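Open day at the Mapplebeck robotics workshop - who went?

Forum index > Local > Days out and events

hollybush_den
Posts: 528
Dec 12, 2021

Evening all. I promised Kelly I'd report back, so put the kettle on, this may go on a bit. We went up to the Mapplebeck open day with my brother-in-law and both of the girls, and I have to say I enjoyed it far more than I expected to (I was mainly there for the cake). Parking was in the field behind and very muddy, take wellies if they do another. Inside they had a talk every hour, a stand from Wallon with leaflets and pens, and then the arm itself, which was set to picking bits and bobs out of a bin all afternoon. The girls stood there so long I had to go back for their coats!

kellyh60
Thank you Denise! We couldn't get away in the end, the boiler man came. Was it the same arm they had in September? The one that sulked?

hollybush_den
I think so, but the young woman running it, Hadiza Nwachukwu, said they'd changed the program a good deal. She was lovely with the children and answered every question, including whether it has a name (it's Flerkix, which the girls now call the cat).

S_Hartley
I'll be the grump then. I paid my £2 like everyone else and I thought it was slow. I could have emptied that bin in the time it took to make its mind up once. My late father packed boxes for a living and he'd have been sent home for going at that pace. Nice people, good flapjack, but I came away wondering what the fuss was for.

joannebram
Oh Sandra, I do see what you mean, but I think speed is the wrong thing to judge it on. I used to help in the returns room at Himer before I retired, and what wore us out was the variety. You'd have a cardigan, then a bottle, then something with a strap that caught on everything else. A machine that does the same carton all day is old hat, we had one of those. What I was watching for was whether it could cope with a jumble.

S_Hartley
Fair enough Joanne, but a jumble of what? It was hardly a jumble from where I stood, behind a very tall man.

joannebram
Then let me help, I was at the front with my elbows out.

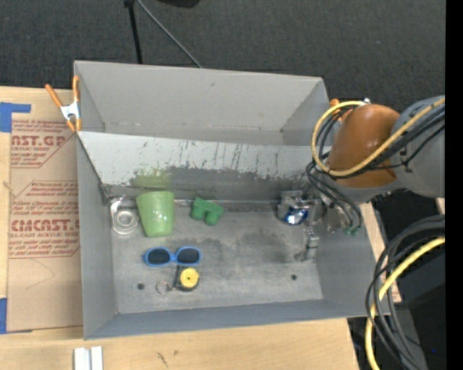

Choosing what to put in is half the test, to my mind, and I thought they'd gone about it sensibly. In returns the things we dreaded were anything see-through and anything shiny, as the old scanner we had used to lose them altogether. So I was pleased to find a clear piece sitting right by the green cup, and a crinkly blue and silver thing over by the gripper. Then there's the tape measure with its strap and key ring, next to the blue sunglasses, and that's just the sort of pair that used to come up together when you only wanted the one. I'd have slowed down for those myself, Sandra!

S_Hartley
Well, I hadn't thought about the see-through ones. I still say it was slow.

kellyh60
Can I ask a daft one, does somebody tell it which thing to go for, or does it choose?

hollybush_den
Not daft, my eldest asked the same. Hadiza said it chooses for itself on open days, but I didn't follow the rest, there was a lot about angles and by then the little one needed the loo.

joannebram
I asked if they'd try it with knitwear and she wrote it down, so we'll see. Sandra, I'll save you a place at the front next time if you bring the flapjack recipe.

S_Hartley
It wasn't my flapjack! But I'll come.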